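Fendmont Building, Room 22
Bench and Tabletop Safety Checklist
Date: December 7, 2019
Inspected by: Iraklis Bakalis
Reviewed by: Everett Ruiz-Ortega

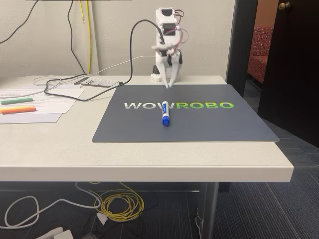 Bench 3, mat and rear cable area.

Scope: fixed and movable tables, surface protection, cables at table height, small loose items. Wall outlets and lighting are covered on the electrical sheet.

Ratings: OK / Comment / Action required

1. TABLE

1.1 Top level, no rocking under hand load: OK
1.2 Surface free of cracks and lifted edging: OK
1.3 Table number label present and legible: Action required
Comment: Label on the underside has lost its adhesive at one end. Replace with the Sutcliffe type used on benches 1 and 2.
1.4 Clearance to aisle at least 3 feet: OK

2. SURFACE MAT

2.1 Mat lies flat, corners not curled: OK
2.2 Mat does not overhang the front of the table: OK
Comment: Dark mat with WOWROBO printing. The right edge lies close to the right corner of the table. Recheck the overhang whenever the mat is moved.
2.3 Mat does not slide under light hand pressure: Comment
Comment: Moves slightly when pushed from the left. Acceptable for present use. Wipe the underside at the next cleaning.

3. CABLES

3.1 No damaged jacket or exposed conductor: OK
Comment: Both cables checked by hand over their full length.
3.2 Cables kept clear of the work area: Comment
Comment: The black cable forms a high loop and then runs left across the tabletop behind the papers. It can be caught by a sleeve when reaching to the back. The white cable lies loose near the wall.
3.3 Cables secured at the rear of the table: Action required
Comment: Fit adhesive clips along the rear. Leave enough slack in the black cable; do not pull the loop tight. Clips are in the Bostdale cabinet, bin 17.
3.4 Strain relief at the outlet: OK

4. LOOSE ITEMS

4.1 Markers capped: OK
Comment: One dry-erase marker on the mat, cap on. Return to the tray at the end of the day.
4.2 Papers kept off cables: Comment
Comment: Papers are close to the black cable. Move them forward or file them.
4.3 Plates and metalwork stored flat and away from cables: Action required
Comment: The perforated plate at the back left lies at an angle, partly under the black cable. Check the plate edges for burrs and store it on the shelf.
4.4 No food or open drinks: OK

5. HOUSEKEEPING

5.1 Floor under table clear: Comment
Comment: Coiled yellow cable, a white cable and thin black wires on the floor.
5.2 Cleaning log signed: Comment
Comment: Last entry is from August. Bring the log up to date.
5.3 Cleaner on the approved list: OK
Comment: Drenuneo surface cleaner, unscented.

Open actions: 1.3, 3.3, 4.3
Work order: 435
Recheck the open items only. A full inspection is not required unless the table is moved.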